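Nustura Sewing and Mending: your questions answered

Last updated November 7, 2021

I get a lot of the same emails (I love getting them, keep them coming!) so I've put the answers in one place. If yours isn't covered, use the contact form and I'll get back to you, usually in the evening once the machine is switched off.

Who are you, then?

I'm Pao-chu Kwan and Nustura is just me, a sewing machine older than I am and a spare bedroom I've slowly taken over. I do alterations and repairs, mostly on everyday clothes, and I run a beginners' mending class in the winter months.

What sort of things do you mend?

Trousers, shirts, skirts, coats, work overalls, cushion covers, the odd tent bag. I'll have a go at most woven fabrics. I'm happy with jersey too, as long as you don't mind the repair showing a little.

Is there anything you won't take?

Leather, wedding dresses and anything with sequins. I did one sequinned jacket years ago and I was still finding the things in the carpet the following Christmas. For bridal work you want a specialist, and I can give you a couple of names if you write to me.

Do I need to wash things first?

Yes please! Washed and fully dried. It's nicer for me, obviously, but new cotton can also shrink in its first wash, and if I take up your hems before that happens you'll end up with trousers that flap about above your ankles.

How much do you charge?

A plain trouser hem is £16. A new zip in a skirt or a pair of trousers is £31, and that includes the zip unless you've set your heart on a fancy one. Everything else I price when I've seen it. Photos by email are fine for a rough idea, but I do need the thing in my hands before I'll give you a proper figure.

How long will it take?

A week for hems, two for most other jobs. February is my quiet month, so if you've got a pile of things lurking at the back of the wardrobe, that's the time to bring them. The run-up to the school year is bedlam and I won't pretend otherwise.

Can I post my mending to you?

You can. Put a note in the parcel with your name, phone number and what you'd like done, and pin the spot or mark it with a bit of tape. A safety pin is best. Please don't use biro on the fabric, it can be a pain to get out. Return postage is on top of the mending price and I'll tell you what it comes to before I send anything.

What thread do you use?

An all-purpose polyester for nearly everything. I buy it on big cones from Jumevance, and I keep 31 colours on the shelf, most of them blues, greys and browns. If none of those will do I'll order a match, though it adds a few days.

What needle should I use at home for thicker cotton?

I get asked this one after every class. Go up a size from whatever came fitted in your machine and change it more often than you think you need to. If you hear a popping noise as it goes through the cloth, it's blunt. Bin it.

How do I know which way the grain runs?

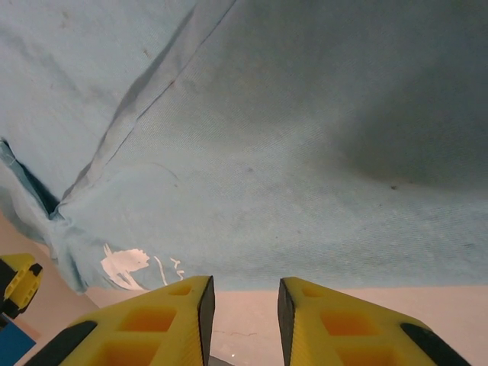
Grain is the thing my beginners fret over most, and you really don't need to. Find the selvedge (the firm edge down each side of the cloth as it came off the roll) and the lengthwise grain runs alongside it. No selvedge left? Give the cloth a gentle tug in each direction and the one that stretches least is usually the lengthwise grain. What catches people out is twill, like this light blue, where the weave makes fine diagonal lines all over the surface. They follow the line of the weave and they are not the grain, so don't lay your pattern piece along them. Smooth everything flat before you measure too, as ripples and folds will throw your ruler off.

Do you still run the mending class?

I do, upstairs at the Nigatu café, and you get a pot of tea with it. We start with buttons and move on to patches. Bring something of your own that needs fixing, the more boring the better. Machines are provided but you're welcome to lug your own up the stairs.

Can you make me something from scratch?

Not at the moment, sorry. I used to make aprons and I may go back to it, but the mending fills my week.

Where do I drop things off?

At my front door by arrangement, or over the counter at Plullex Dry Cleaners, who very kindly keep a bag for me behind the till. Make sure your name is on it!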